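Skondetti's July swap is back, and I'm so pleased to be the one telling you! We've 375 places this year (last summer it was 95) and every one is free.

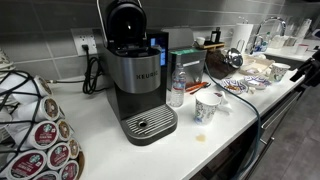
Bring up to three books you've finished with and go home with three you haven't read. Buschmann are lending us the shelves again, and doors open at 10am at the Cultomer hall.
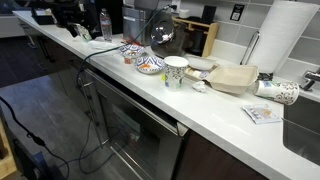 Shaohua Xu told me last year's crime table was bare by noon and asked for a bigger one, so we're having two. Booking's open now.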